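9th September

Plullstead lab, second week on the drink-prep task. Most of today went on scoring. The policy we call Zudum was trained on 2000 demonstrations, and I wanted to know how much of its behavior depends on where the things are put down at the start. The old test used one layout. The new one uses 60, each drawn from a list, with the same mat and the same objects: jigger, lemon, cutting board, small clear cup. 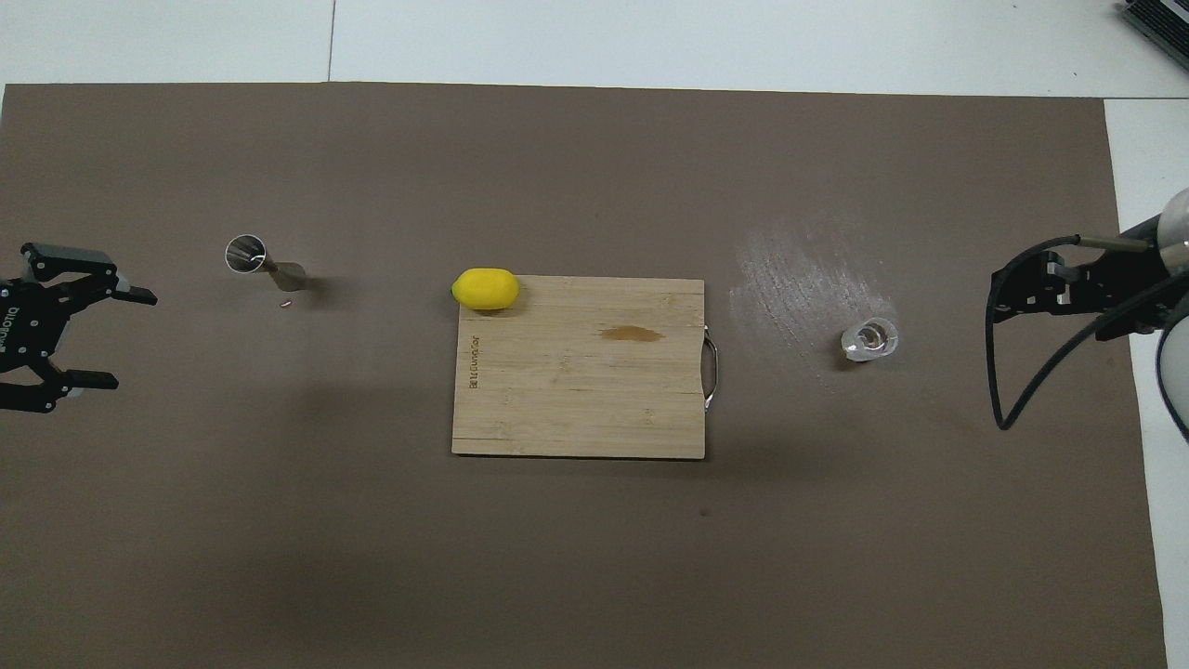
Jigger on its side, lemon on the corner of the board, both grippers pointing to the middle.

I'm scoring by stage now, following the Wilczyńska protocol. Each run gets marked for reach, grasp, lift and place, and each arm is marked separately. It takes longer to write up, but a run that fails at the last stage no longer gets the same zero as one that never got to the jigger. We have 171 runs scored so far, counting the ones from Cukurcombe.

The early result is that grasps hold up fairly well when the board is moved and drop off when the jigger starts lying down. Clear objects are worse than metal ones in both labs. I had expected the lemon to be the hard one and it is the easiest.
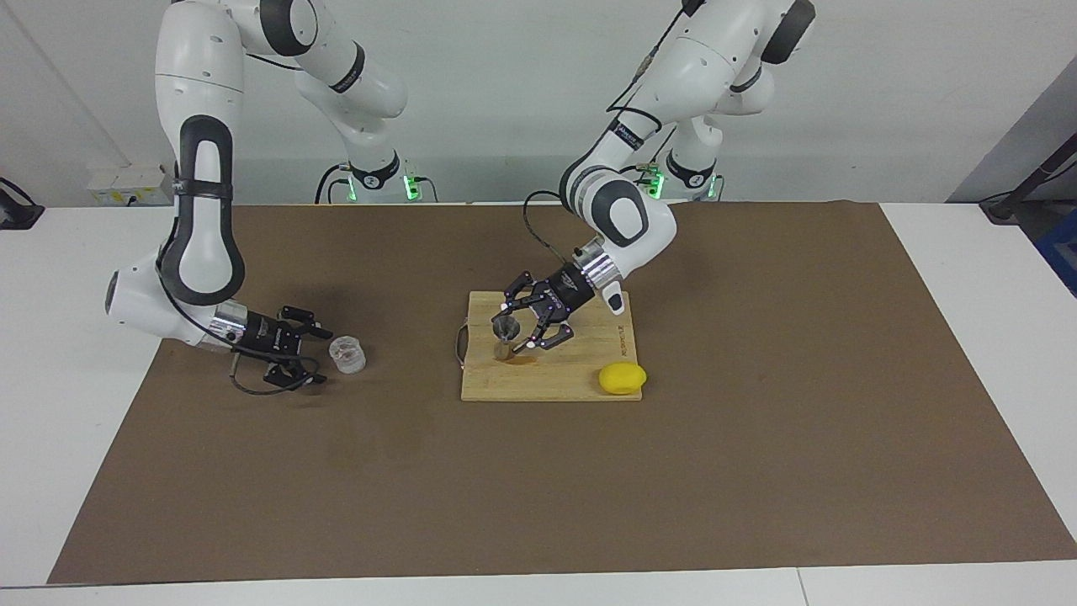

I still don't like how we handle timeouts. At the moment a run is stopped by hand when whoever is at the desk thinks it is stuck, and that is too loose to compare between two labs. I wrote a rule: if neither arm has made progress for 8 seconds, stop and record the last stage reached. I sent it to Cukurcombe after lunch and they want to try it on their old recordings first. Fine with me.

Other things. The score sheet had the left and right columns swapped on one page, so I fixed that and checked the pages before it. Need to order more brown paper. Tomorrow I'll start on the layouts where the board is turned sideways.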